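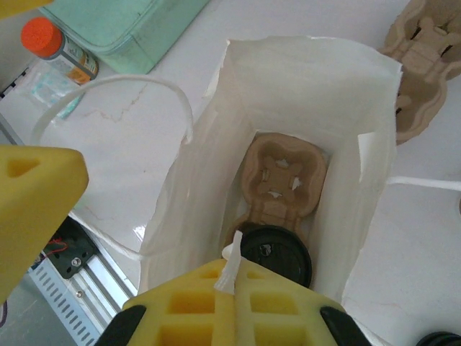 Farkwood Coffee Counter - Takeout Packing Check
Jun 4, 2023

I do this walk-through myself before the month gets busy, and I write my comments as I go, so excuse the rambling. OK means leave it alone. FIX means somebody needs to do something before I come back in July.

1. Paper bags stored off the floor and away from the sink
OK. They've moved to the shelf over the register and I'm so much happier! Last time the bottom bundle had gone wavy from damp and we threw out 34 bags.

2. Bags checked for tears before filling
FIX. White paper bags are thin, and the top edge is the first place they go. A little ragged flap at the rim doesn't bother me, but a rip heading down toward a handle does. If you're not sure, pull it gently, and if it gives, recycle it.

3. Handles
OK, mostly. The twisted-paper ones are glued on, and I tugged both on every bag I picked up. One came off in my hand (from the old box, the one marked Vik, so please use that box for pastries only). Leave the handles lying out to the sides while you pack. It looks messy on the counter but you won't crush them under a carrier.

4. Cup carriers sit flat in the bottom of the bag
FIX. Molded-pulp carriers go in with the cup recesses facing up, all the way down. I found one jammed in at a slant on the practice order, and with hot drinks that's a burn waiting to happen. Open the bag right up and look down into it before you add anything. Takes two seconds.

5. Carriers in good shape
OK. I pressed the middle support on a whole stack and only found one soft one. Small slits in the base are fine, they're made like that. Fuzzy or damp spots are not.

6. Lids
FIX, and this is my big one. Loose lids do not get dropped in the bottom of the bag! A black plastic coffee lid slides under the carrier and then nothing sits level, plus the customer finds it last, if at all. Lids go on the cups. Spare lids go in a napkin on top. Run your thumb all the way around the rim, and keep the sip opening away from the seam of the cup.

7. Weight
OK. The limit we agreed on is 2 large drinks per bag. Anything bigger gets doubled up or split. I know the folks at Vekden carry four in one, but they have different bags and, as far as I can tell, stronger nerves.

8. Packing counter clear and clean
OK. Wiped down, no syrup rings. Please keep the label roll at the far end - it had crept back toward the hot water tap again.

9. Used bags and carriers
FIX. Clean paper and pulp in the paper bin, lids separate. Shake the bag out over the tray before you fold it, and put your hand in to check. I pulled three lids out of the paper bin this morning, so we're not there yet.

10. Stock
We have nearly 449 lids and only 30 carriers, so the Clukumard order needs to go in tomorrow. Carriers first, please. If they're out of the pulp ones, call me before you say yes to a substitute.

Items 2, 4, 6 and 9 to be rechecked. Initial next to each one when it's done and leave the sheet on the clipboard by the register.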